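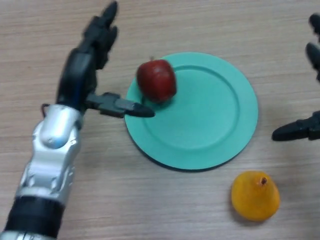

Figure 7.1 A two-handed fruit-and-plate trial seen from the head camera. The left thumb reaches over the rim of the plate, close to the apple.

Chapter 7
Comparing Hands: What a Grasp Trial Can and Cannot Tell You

Before you read
Look at Figure 7.1 and write down whether you think the grasp will succeed. Keep your answer. You will be asked to defend it in Section 7.4, and most readers find they have less to defend it with than they expected.

7.1 The trouble with a good score

Suppose a supplier tells you that its five-fingered hand picks up fruit nine times out of ten. You have a budget, a deadline and a simple parallel gripper that already works on most of your parts. Should you buy the hand?

You can't say, and neither can the supplier. Nine out of ten is a score on a task, and you have not been told what the task was. Which fruit? Placed where, and by whom? Did the operator get a second try after a slip? Was the arm driven by a trained controller, by a script, or by a person wearing gloves in the next room? Did the fruit have to be lifted, carried and set down, or did it only have to leave the table? Each of those choices can move the score more than the hand does.

This chapter is about running comparisons that deserve some trust. It takes a sour view of a good deal of published and promotional testing, and you are invited to take the same view of your own. The methods are not hard. A ruler, a roll of tape and a notebook will get you through most of them. The hard part is agreeing on the rules before the first trial and then leaving them alone when the results start to disappoint.

7.2 What is being compared?

A hand does not pick up an apple. A system does, and the hand is one piece of it. In a setup like the one in Figure 7.1, at least four things share the credit or the blame:

The hand: its shape, its joints, its surface and how hard it can squeeze.
The arm: where it can reach, how steadily it stops, and how much it sags when stretched out.
The camera: where it sits and what the hands hide from it.
The controller: whatever decides where the fingers go next, human or software.

Change one and hold the rest still, and you have a comparison. Change two and you have an anecdote. This sounds too plain to need saying, yet it is the rule most often broken, usually for practical reasons. A new hand arrives with its own mounting plate, so the wrist ends up longer. The longer wrist puts the fingertips in a different part of the camera's view. Somebody retunes the controller to suit. By the time the first apple is lifted, all four pieces have changed and the report still says "hand comparison."

The case we will follow through this chapter had exactly that problem. The Clultinska bench study set out to compare two hands, the Illasent and the Jondex, on a small set of household objects. The first report, dated 18/01/2021, put the Illasent well ahead. It was rerun in August with the arm, camera and controller held fixed, and the lead shrank to a size that a few lucky grasps could explain. We will work with both sets of records. The first is the more useful one for learning, as its mistakes are easy to find once you know where to look.

7.3 Objects are part of the instrument

Return to the figure. The apple rests on the upper-left part of the plate, straddling the rim and the raised ridge inside it. The pear is on the bare table. A person clearing up after lunch would see two pieces of fruit. A tester should see two different tasks.

On the table, a finger can slide in low along a flat surface. On the plate, the same finger has to clear a rim first, and if it comes in too low it may push the plate. A plate that moves takes the apple with it, and the position the controller was aiming for is now wrong. None of this has anything to do with how well the hand grips an apple. It will show up in the apple's score all the same.

There is also the question of the second hand. The right thumb is over the table to the right of the plate. Is it there to steady the plate, to take its turn, or simply waiting? One still can't tell us, and a score sheet with a single column for "success" won't tell us either. If one hand design is allowed a helper and its rival works alone, the comparison is finished before it starts.

Real fruit brings its own headaches. It bruises, dries out and gets eaten. Molded fruit holds its shape but may be lighter and slicker than the real thing. Either is acceptable. Swapping one for the other halfway through is not, and a report that fails to say which was used should be sent back.

7.4 How many trials?

The first Clultinska report gave each hand 10 trials per object. The rerun gave each hand 30, in shuffled order, with the starting spots marked in tape. Thirty is still a small number. It will catch a hand that is plainly bad. It won't separate two decent ones, and no amount of careful typing in the summary table will change that.

Large numbers can mislead too. The Lại data set, which we use in the exercises, holds 2000 recorded attempts, and it is tempting to treat that as the last word. Read the log first. In 809 of them the object was never moved from its starting spot between attempts, so the controller was repeating a motion that had already worked. Those runs measure how repeatable the arm is - a fair thing to measure, but not what the title of the data set promises.

Now take out the prediction you wrote for Figure 7.1. What did you base it on? If you wrote "success," you probably imagined the fingers closing next. If you wrote "failure," you may have imagined the thumb hitting the rim. Both are guesses about frames you haven't seen. Write down what you would need to record, apart from the picture, to settle the matter, and bring the list to Section 7.5, where we draw up a trial sheet.

Terms to know
Trial, attempt, retry, reset, starting pose, occlusion, scoring rule, excluded run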